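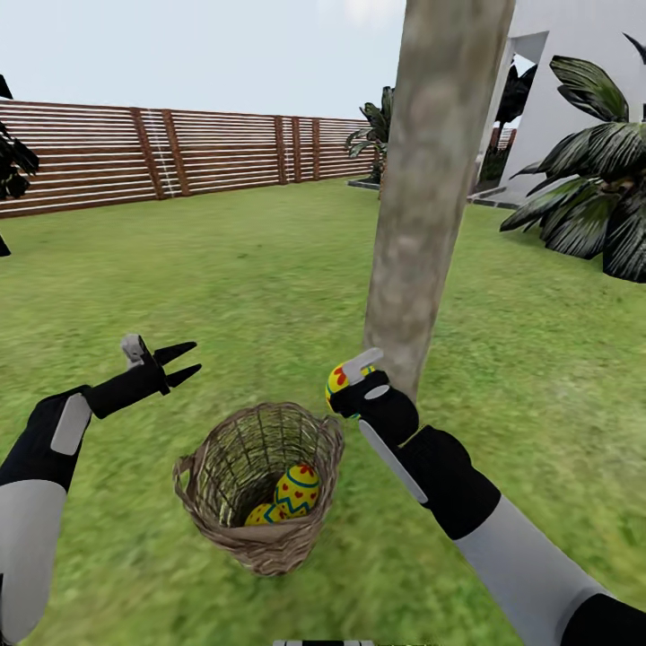 *Yellow egg at the base of a tree, basket on the grass*

## How do you run an egg hunt when the kids are 2 to 11 years old?

**Bríd Quinlan**

Hi all! We moved to Vuren last summer and somehow I've ended up hosting the egg hunt for our whole street this spring. I said yes at a barbecue. I'd had a glass of wine. Anyway, I have 20 kids coming and the youngest is two and the oldest is eleven and a half (she will tell you about the half).

The yard is 2,000 square feet, mostly lawn, with a few trees along the back and a flower bed I would very much like to keep. It's fenced on three sides and the fourth side is just a strip of gravel and then the driveway.

My worry is the big kids. At the last hunt I went to, back where we used to live, two boys of about ten cleared the entire lawn while the toddlers were still being walked out the back door, and there was a LOT of crying, some of it from a grandmother. I don't want that. But I also don't want to be so strict that it's boring for the older ones, who honestly might not come at all if they think it's a baby thing.

I've already bought 270 plastic eggs from Ellico, the kind that snap together. Is that enough? Too many? And do I do one hunt or two? What do you put in them besides chocolate? One child has a peanut allergy, and another family has asked us to go easy on sugar. Also what happens if it rains, because it's March and of course it's going to rain.

Sorry, I know that's several things at once. Any help welcome!

---

**Girish Maurya**

We've done this every year since my oldest was three, so I've made most of the mistakes already and you can have them for free.

Give every kid a limit. 270 split between 20 kids is 13 each with ten left over, so tell them 13 and keep the ten for yourself. When you've found your 13, you're done, and you can go help a little one. It sounds like it would take the fun out and it really doesn't! My son, who is the most competitive person I've ever lived with, just turned it into a race to get to 13 first, which was fine by me. The ten spares go in your pockets. There is always a kid who comes up two short with a wobbly chin, and you "discover" a couple behind the nearest flowerpot.

I'd do one hunt with two starts. Under-fives go first with a grown-up and get the open lawn, where the eggs are just lying around in plain view. Give them ten minutes. Then the big ones go, and theirs are properly hidden. I mean mean spots: up in the fork of a tree, inside a rain boot, under the hose reel, taped beneath a chair. If you sort by color it's even easier. One year we said yellow and pink were for the little kids and blue and green were for the big kids, and there wasn't a single argument (well, there was one, about whether a certain egg was green or yellow, and it got fairly heated).

The flower bed: run a string around it and tell everybody there are no eggs inside the string. Then don't put any inside the string. I forgot that second part once and lost all my tulips.

On fillings, I skip nuts completely for the whole hunt. Trying to keep track of one child's eggs in a crowd is a nightmare and you'll spend the day fretting. Ask that child's parents which candy they buy at home and get that one, and let them look at the packages before you fill anything. For the rest I use stickers, erasers, hair ties, little bouncy balls and coins, with the small stuff only in the big kids' eggs. The two-year-old should get nothing that fits in a mouth. Stickers in all of those, or big crackers if they fit. Coins are a huge hit with anyone over seven. My kids would walk straight past a chocolate bunny for a quarter.

Oh, and write down where you hid the hard ones! Take a photo on your phone of each spot as you go. I ran over one with the mower in June and it had caramels in it.

---

**Emil Imhof**

Just do two hunts. Little kids in the front, big kids in the back. Close the gate.

Also don't hide real eggs. You will miss one.

---

**Levente Borbély**

I agree with most of what Girish wrote, but I'd go a different way for the older kids. Mine are 10 and 11 and they're bored stiff by "find the egg," even when the egg is up a tree. What worked for us was clues. You put a slip of paper in the first egg, it leads to the second one, and so on until they get to a box with something decent in it that they have to share. They work in teams of three or four. It takes them a good 20 minutes and they are nowhere near the toddlers that whole time, so that's your stampede problem gone.

The clues don't have to be clever. Mine rhyme very badly and the kids love reading them out in a silly voice. One was "I'm full of dirt but I'm not a floor, look for me beside the door" and that took a team of four smart children ages to get. Do test them on a grown-up first. My sister-in-law couldn't solve half of mine and she was right, they made no sense.

For rain, set a time the evening before when you'll decide, and send one message to everyone. If it's only drizzle, go ahead. Plastic eggs are fine wet, but the paper inside isn't, because the halves have those tiny holes in the ends. I put a bit of clear tape over the holes on the clue eggs. If it's pouring we move into the garage and hide things among the shelves, and I put the paint and the tools up high the night before. Ask a neighbor if you don't have one.

Two more things. Get some spare baskets or even just paper bags, as somebody always forgets theirs. And since your fourth side is open to the driveway, put a grown-up there with a chair and a coffee and nothing else to do. We bought a roll of orange garden mesh at Ortner one year to block ours off and it took me five minutes to put up.

---

**Bríd Quinlan**

Oh this is brilliant, thank you! I'm going with the 13 each and the color idea for the little ones, and clues for everybody eight and up. I've asked the allergy mom about candy and she's sending me a list tonight. My husband has been given the chair by the driveway and is very pleased about it.

Levente, can I steal the dirt rhyme? I've been trying to come up with one for the mailbox for an hour and all I have is "snail box."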